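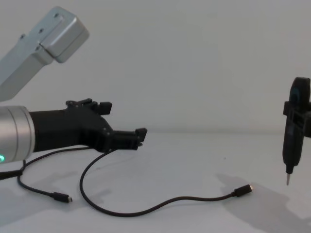 I spent most of Wednesday at the Zelloto open day in Prikcombe. The invitation promised a look at their light assembly work, and since I have been writing on and off about small arms for screw fastening, I took the train up. These are my notes, tidied slightly. Anyone who wants the sales version can get it from Zelloto.

The day had three parts: a short talk by Rhonda Dufour on how they plan a cell, a demonstration of the fastening station, and an open session where visitors could ask for things to be moved and tried again. I skipped the lunch tour of the warehouse and stayed at the table.

Dufour's talk was mostly about cables, which surprised a few people in the room. Her argument is that the arm vendors have solved the easy part. A rigid object with known dimensions is a calibration problem, and you can buy your way out of it. A flexible object with a connector on one end is different. The plug can roll onto its side. The cord behind it pulls back. If you grip too far from the plug, the tip droops and misses the port, and if you grip too close, the fingers get in the way of the port. Her group has been on this since September, and she was frank that the plan at the outset had a much shorter schedule in it. 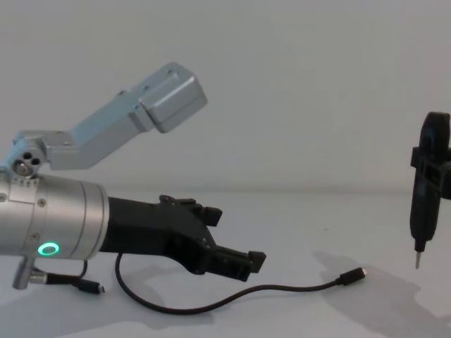 Byung-chul Ham

The station itself is plain. White tabletop, white wall, an arm coming in from the left with a black two-finger gripper on a silver wrist, and on the right an electric screwdriver standing upright with the bit pointing down, clear of the table. The cables were lying on the table in their curves, connectors and all. I asked whether they straighten them before a run. Gregor Urquhart, who runs the station, said no, and that straightening them would defeat the purpose.

Some details for those who asked me by mail.

The fingers are not symmetrical in use. Urquhart treats the lower one as the reference and lets the upper one do the closing. For picking a cord off a flat surface this makes sense, provided the lower finger can get under it. In the runs I watched, the approach was low and nearly horizontal, then a small rotation of the wrist, then close. The rotation is the slow part. He had a faster version but it pushed the cord along the table ahead of the finger.

The plug is handled in a second step. The arm grips the cord wherever it can, lifts, sets it down again in a better pose, and regrips close behind the connector housing. That regrip costs 14 seconds. Of 20 attempts during the demonstration, 3 failed, all of them at the regrip. I wrote down the failures as they happened. Two were slips. In the other the plug ended up with its flat side against the finger and the controller gave up, correctly in my view.

Screw fastening got less time. The driver station is a known quantity and they treat it as one: bring the work to the tool, keep the tool axis vertical, let the torque limit decide when to stop. The controller is a Cinditz unit with their own firmware on top. Normand Lévesque wanted to know what happens when a screw cross-threads, and the answer was that it backs off 2 turns and tries again once, then calls a person over. I would have liked to see this provoked on purpose. There was no time.

My main complaint concerns lighting. A white table under even light is kind to the cameras, and black cable on white is about the best contrast you could ask for. Most benches I know are gray, scratched and covered in other people's things. Ilze Kalniņš raised the same point in the open session and asked for a run on a dark mat. They tried one. It found the cord and missed the plug. Urquhart put the mat away again and said it was on the list.

A smaller complaint: the force readings were shown on a screen at the back of the room, where the people standing at the table could not read them. The grip force during the regrip is the number I came for, and I had to ask for it twice. They are sending me the log.

On the comparison with the Zacharias gripper, which several readers will want -- I did not get one. Zelloto had a Zacharias on site but it was not mounted. From handling both, the Zacharias has a wider pad and I would expect it to hold a plug better and pick a cord off the table worse. That is a guess from the geometry and should be read as such.

I will post the force plots when the log arrives. If you were at the afternoon session and saw the cross-thread recovery run, please write to me, with the screw size if you noted it.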